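Notes for anyone using the **Gesudik rice set**, the tabletop scooping part of the Chambi kitchen collection. Maintained by Giuliana Henao, with Jeanie Carnegie on labels. Last edited 19 Mar 2002.

## What's in it

Rice! Plain white rice, a spoon, a bowl to scoop from and something clear to scoop into. We picked it because it is such a wonderful everyday job — small enough to fit on one end of a table, and still full of little decisions about how deep to dig, when to tip and how much to leave behind. Grains cling to things, they bounce, and a few always end up on the tabletop.

The core activity is moving rice from the pink bowl into a clear cup with a metal spoon. Tips over the rim are labeled `tip`, whether the spoon is loaded or not.

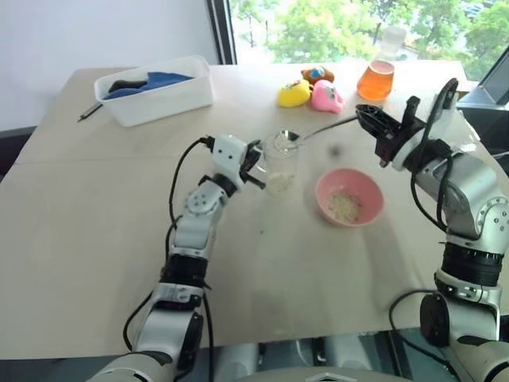 ## The table and what's on it

The tabletop is pale, which makes white rice hard to spot in places. We like it anyway. If you are looking for stray grains, start near the cup and the bowl and work outward.

Things you'll meet:

- **Pink bowl** (`bowl_pink`). The rice source. It moves from place to place, so don't treat its position as fixed.
- **Clear cup or mug** (`vessel_clear`). One label covers both. Jeanie argued for two and may yet win.
- **Metal spoon** (`spoon`). Label it even when it is standing in the vessel.
- **Plush toys** (`plush`). Yellow and pink ones turn up, among others. They all share a label.
- **Orange liquid in glass** (`liquid_orange`). Label the liquid and its container together.
- **Small stuff** (`misc`). A pen, a bit of cloth, anything that isn't part of the scooping.

The bowl gets its own label even when only a sliver of it shows. Mark it out to the rim you can see and stop there; please don't guess at the rest of the circle. 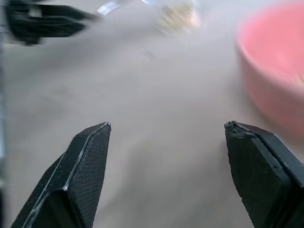 *Bare tabletop, with part of the pink bowl at upper right.*

## Labels

Each picture has one text file with the same name, one object per line. The fields are label, visibility and note. Visibility is `full`, `part` or `edge`:

 spoon, part, handle leaves picture
 bowl_pink, edge,
 vessel_clear, full, rice at bottom

Notes are free text and sometimes a little chatty. We went through them for spelling in September and left the personality in.

Rice gets 3 states:

1. `heap` — a mound, usually in the bowl
2. `layer` — a thin covering on the floor of a cup or mug
3. `stray` — grains on the table or stuck to a wall

These can overlap, and a clear vessel can easily have both `layer` and `stray`. Use both! Anything too blurry to call is `rice_unsure`, and there's no shame in it.

## Glass is the fun part

Seeing one thing through another is where this set really shines. A plush toy behind a mug is partly hidden, a spoon bowl picks up bright spots, and orange liquid tints whatever clear wall stands in front of it. Label the object behind as well as the glass, and put `through glass` in the note. A thick base can bend the tabletop into ripples, so check twice before you call something there a grain.

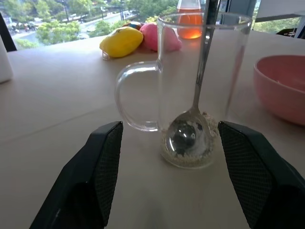

**Should the off-white specks on the bottom of a vessel count as rice?**

Use `layer` if you can pick out separate grains. If it's only a pale film or speckle, go with `rice_unsure` and add a short note.

## Splits and versions

Version 2 replaces the first release entirely. The old one split `plush` by color, and the two don't mix well. Jutoris scripts read version 2 directly; the Juvarus viewer wants the notes column removed first.

## Known gaps

- Only white rice so far. Giuliana is itching to do lentils.
- Labels for `misc` are uneven, especially toward the back of the table.
- Loose grains under the rim of the bowl are mostly unlabeled.

Corrections are very welcome. Send the file name and the line you'd change.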